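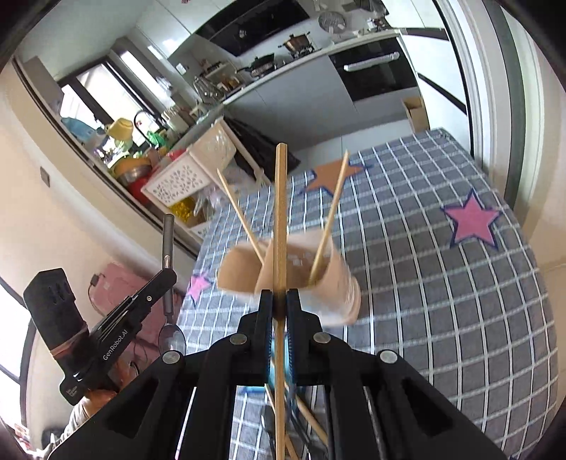

Kindura maize trials: the second season, with goats

The Kindura on-farm trials finished their second season in October, and the data are now with Renji Arai, who has asked for patience and a faster laptop. He is likely to get one of these. In the meantime, partners have been asking what we know so far, and a newsletter is as good a place as any to say "some things."

For readers who joined the project after the launch workshop (the one with the long lunch), the trials compare maize grown on its own with maize grown in strips alongside cowpea. The question is whether a farmer with a small plot and no spare cash gets more food out of the second arrangement, and whether it's worth the extra weeding. Researchers have been saying yes to the first part for decades. Farmers have been raising an eyebrow at the second part for just as long.

There are 8 communities in the trial this year, up from 5 last year. Three more joined after seeing the plots at the first field day, where the cowpea looked excellent and the maize looked at least polite. Every household picks its own planting date, which gives the statisticians headaches and gives the rest of us results that look something like farming.

On the strip-cropped plots, the average maize yield was 1,953 kilograms per hectare. On the maize-only plots, with the same seed and the same fertilizer, it was 1,359. Before anyone puts those figures on a banner, Renji would like it known that they come from the households whose harvests have been weighed and checked, that the rest are still on paper, and that he has seen our banners. The gap may shrink when the late plots come in. The rains stopped early on the eastern side, and those farmers planted last.

The cowpea side of the ledger is messier. Leaves were picked for the pot all season long, as leaves are, and very little of that went into a field book. We asked households to estimate. The estimates ran from "a few handfuls" to "you should have come in August and seen." Next season the enumerators will carry a kitchen scale and visit every two weeks, and the form will have a box for leaves. It should have had one from the start, and the person who drafted it is also writing this item.

Then there were the goats. Two plots in the northern cluster were eaten to the ground over one long afternoon, cowpea first. The protocol asks us to record crop losses under pest, disease, drought or flood. After some discussion by email, goats have been entered under pest. The owner of the goats is also a trial farmer and considers this unfair. Fencing with thorn branches worked well elsewhere, and the households that did it have offered to show the others how, in exchange for help with the cutting.

Labor is where the farmers' questions have been sharpest. First weeding took longer in the strips than in the maize-only plots, and most of that work fell to women who already had plenty to do. Second weeding went quicker, as the cowpea had closed over the ground by then. Whether it evens out over the season is something we can't say yet. Kazuhiro Tsuchiya is going through the work diaries now, all of them handwritten and several of them also used for phone numbers and a very competitive card game. He hopes to have a summary before land preparation begins.

The seed question is also open. Fovari supplied the cowpea for both seasons at no charge, a kindness that won't go on forever, and farmers have asked what a bag will cost them once the project stops paying attention. A few households saved their own seed and stored it in sealed drums. We'll test germination alongside the purchased lot and report what comes up.

The soil samples have reached the lab at Randthorpe. They left in good order, spent some time at a customs desk learning about forms, and arrived with all of their labels and most of their bags. Results should follow in the next issue, or the one after it.

Partners who want the interim tables can write to the Ichikawa office. Please say which community you're asking about. "All of it" was the most common request last time, and the attachment was too big to send.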